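About Koltmont

Home / About Us / Visit / Wine Club / Trade

Koltmont is a small winery and custom crush house. We make wine under our own label from grapes we grow and grapes we buy, and we make wine for other growers who don't have a cellar of their own. Most of what we bottle is red. In a normal year we also make two whites and a dry rosé.

The winery was started by Định Cù, who is still the winemaker. He had worked harvests for other people for 13 years before he rented the north half of an old fruit packing shed and bought a used basket press. The first vintage was 63 cases of Cabernet Franc, sold mainly to people who drove up to the loading dock and asked. The south half of the shed came up for rent two years later, and we have been in the whole building since then.

Where the grapes come from

Our home vineyard is called Zonberg. It sits at 900 feet on a slope that faces southeast, with clay loam at the bottom and a lot more rock at the top. We planted Cabernet Franc first, then Blaufränkisch, then a block of Riesling along the lower road. The Riesling has been slow. It gets frost at the bottom corner in May, and we have replanted the last four rows more than once.

We also buy from three growers nearby, all on handshake terms that go back to the early vintages. The grower's name goes on the back label when a wine comes from a single site. If we blend sites, the label says so.

Zonberg is farmed without herbicide. We mow between the rows and use an under-vine cultivator. We do spray for mildew and black rot, mostly with sulfur and copper, and in a wet June we may use other products. The vineyard is not certified organic and we don't describe it that way. 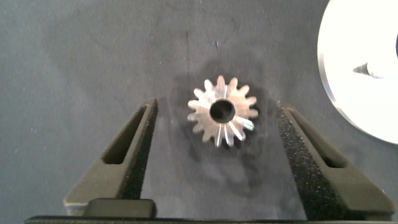 Small metal spur gear on a gray work surface.

How we make the wine

Grapes are picked by hand early in the morning and reach the shed before 10 a.m. Reds are destemmed and go into open-top bins, where they are punched down two or three times a day. We let most lots start with native yeast. If a fermentation stalls or smells wrong we step in, and we keep cultured yeast on hand for that.

Pressing is done by taste and not by the calendar. Free run and press wine are kept apart until the following spring, when we decide what goes back together. Reds spend between ten and twenty months in barrel. Very little of the oak is new – Định likes barrels on their third or fourth fill, and we buy them from a winery that is finished with them.

The whites are whole-cluster pressed and fermented cool in stainless steel. The Riesling is dry most years. When it isn't, the front label says off-dry.

We add sulfur dioxide at crush and again at bottling, at low levels. We fine only if a wine needs it. Reds are usually bottled unfiltered, so you may find sediment. Stand the bottle up the night before and pour slowly.

Our labels

Koltmont is the main label and covers the single-site wines.

Mabula is our everyday red. It is a blend, and the proportions change each year depending on what we have. It is the wine we sell the most of, and restaurants can get it in keg.

Steko is the rosé. It is made from Blaufränkisch picked for the purpose, pressed straight away and bottled in late winter. It is released in April and is generally gone by the end of summer.

Custom crush

A good part of our work is for other people. We take on growers who want to turn some of their fruit into wine, and new labels that are not ready to build a cellar. The minimum is one ton. We can take a lot from crush to bottle, or handle only a single step, such as pressing or bottling. Clients can be as involved as they want. Some come in every day during fermentation and others leave it to us and taste in the spring.

Space for the coming harvest is assigned in order of signed agreements, and returning clients get first call until June. Please write to us before then if you want to talk about it. We need to know variety, expected tonnage and your likely pick window.

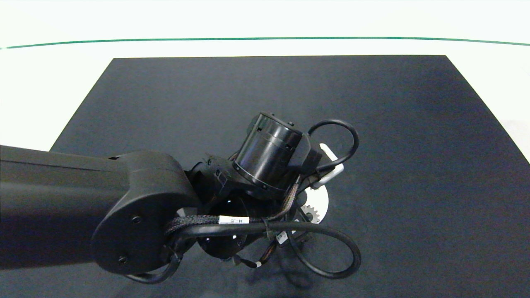 Dark mat on a white tabletop, with a black robot arm at left.

Who works here

Định runs the cellar and makes the final decisions on blending. There are four other full-time staff, split between the vineyard, the cellar and the tasting room, and most of us do some of everything in the fall. We hire six to eight people for harvest. Those jobs are paid hourly, with lunch, and run from late August to early November. Experience helps but is not required. You do need to be able to lift 50 pounds and work wet.

Visiting

The tasting room is at the front of the shed. A tasting is five pours and the fee comes off if you buy two bottles. Groups of seven or more need to book. Cellar tours start at 2 p.m. and take less than an hour. We don't run them during harvest, when there are hoses and forklifts all over the floor.

Dogs are fine on the patio. There is no kitchen, but you can bring food.

Buying the wine

We now make just over 1,000 cases a year of our own wine. Half is sold from the tasting room and through the wine club, and the rest goes to shops and restaurants within a few hours' drive. We deliver those orders ourselves. Club members get two shipments a year – spring and fall – and can swap any bottle except the library wines.

Trade customers can ask for the current price list and tech sheets through the Trade page.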